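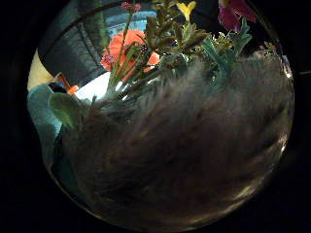 Second progress report to the Mayrhofer fund
Review of the Undside hand-held gripper kit for use in flower work
Reporting period: April to July
Prepared by Stavros Radonjić, Jeltik

1. Purpose of the work

The fund asked us to find out if the Undside kit is good enough to be offered to small flower shops and growers who want to teach a robot arm simple handling tasks. The kit has two hand-held grippers with a camera on each, a charging base, and software which sorts the recordings and prepares them for training. The person holds the gripper and does the task. Later the arm is trained on these recordings.

In the first report we described the delivery and the setup. The present report covers the recording work and the first training. It does not yet give a recommendation for or against purchase.

2. Work done in this period

We recorded 3664 demonstrations. After checking, 2822 of them were accepted for training. Most of the rejected ones were lost for one reason: the software could not follow the position of the gripper when the camera was very near to glass. I come back to this in section 3.

The tasks were four: picking a single stem from a bucket, putting a stem into a vase, turning a vase by its rim, and removing a damaged leaf. Ursina Ammann, who has worked as a florist for many years, did the larger part of the recordings. Sem Jacobs did the others and also checked the data each evening. I am thankful to both, as the work is tiring for the wrist and it was more than we had planned.

Leopold Stöckli ran the first training at the end of June. For the task of picking a stem, the arm now succeeds in most attempts when the bucket stands where it stood in the recordings. When we move the bucket by a hand's width the results become clearly worse. For the task with the vase we have only early results and I prefer not to report them before they are repeated.

3. What we have learned about the kit

The grippers. They are well made and the weight is acceptable for half an hour. After this, both operators asked for a break. The fingers are soft enough for roses and for thicker stems. With thin stems, for example poppies, the fingers close but the stem slides. Undside has sent us a second set of fingers with a finer surface. They arrived in July and we have used them only for short trials.

The camera. The lens is very wide and shows in one view the vase, the flowers and a good part of the surroundings. This is useful, because the software needs fixed points in the room to know where the gripper is. The difficulty comes with round vases. A clear round vase bends everything that is behind it, and when it fills most of the view the software takes the bent lines for real ones. The stems inside the glass also become one dark, soft shape, from which the arm can learn little. With straight-sided vases we had much less of this trouble.

We tried three changes. A lamp placed from the side helped a little, but it gave a bright line on the glass. Printed markers on the wall helped more. The best result came from a change of habit: the operator now begins each recording with the gripper held back from the vase for a moment, and only then goes near. Ursina Ammann found this unnatural at first, and now she does it without thinking.

The software. The import is slow but it has not stopped once since the update in May. The user guide is written for engineers. A shop owner would not understand the chapter on calibration, and I must say that I needed to read it twice myself. We have told this to Undside and they promised a shorter guide, without giving a date.

Support. Questions were answered normally on the next working day. One gripper had a loose cable and was replaced without discussion.

4. Costs

From the amount approved for consumables we have spent 700 euros on flowers and vases. Mixed bouquets are more expensive than single kinds, but they are necessary, because real orders are mixed. The grower Dramitz sold us stems of second quality at a low price, which was a great help. Staff hours are a little over the plan because of the additional checking. We can cover this from the travel budget, which was hardly used, if the fund agrees.

5. Next period

- Repeat the vase task with the new fingers, with round and with straight vases.
- Record with 20 bouquets that were not used before, so that we can test the arm on flowers it has not seen.
- Invite Andri Eder to try the kit in his shop for two weeks, with no help from us except by telephone.
- Compare the price of the kit with the hours that a small shop could save. For this we still need the yearly licence price from Undside.

6. Points where we need an answer

We ask the fund to confirm that we may move the travel money to staff hours. We would also like to know if the trial in the shop may begin before the shorter user guide is ready. My opinion is that it should begin - a trial with the present guide will show exactly where people get stuck - but Andri Eder should be told in advance what he can expect.

The accepted recordings and the list of rejected ones, with the reason for each, are stored at Jeltik and can be sent on request.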